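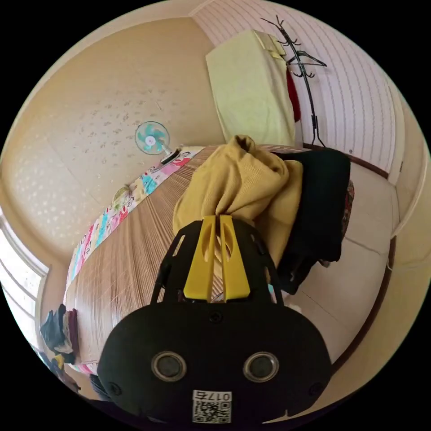

How to wash a wool jumper by hand

I learned this from my neighbour Delyth Gethin, after I had ruined two good jumpers in the machine. It takes one evening of small work and then some patience for the drying.

Before you start

Read the label inside the collar. If it says dry clean only, please believe it. Turn the jumper inside out and close any buttons. Dark colours are washed alone the first time, also when the shop has told you that they are safe.

If you want to be sure about the size afterwards, lay the jumper on a sheet of paper and draw around it with a pencil. Keep the paper.

Washing

1. Fill a basin with cool water. Your hand should feel it as neither warm nor cold.

2. Add a small spoon of wool detergent and stir until it is dissolved. Ordinary powder is too strong for wool.

3. Put the jumper in and press it down slowly with flat hands. Do not rub, and do not lift it by the shoulders - wet wool is heavy and it stretches.

4. Leave it for ten minutes.

5. Pour the water away and rinse with new water of the same temperature. Repeat until there is no more foam. For me this is usually three times.

Taking out the water

Press the jumper against the side of the basin, without twisting. Then lay it on a dry towel, roll both together like a pancake and press along the roll with your knees or elbows. With a thick jumper I use a second towel.

Drying

Lay it flat on a rack, away from the radiator and the sun. Now you can take the paper drawing and pull the sleeves and the hem gently to the old shape. Turn it over the next morning. In August mine is dry after one day, in winter it can need three.

Small balls of wool under the arms can be removed with a fabric comb when the jumper is completely dry. Store it folded, never on a hanger.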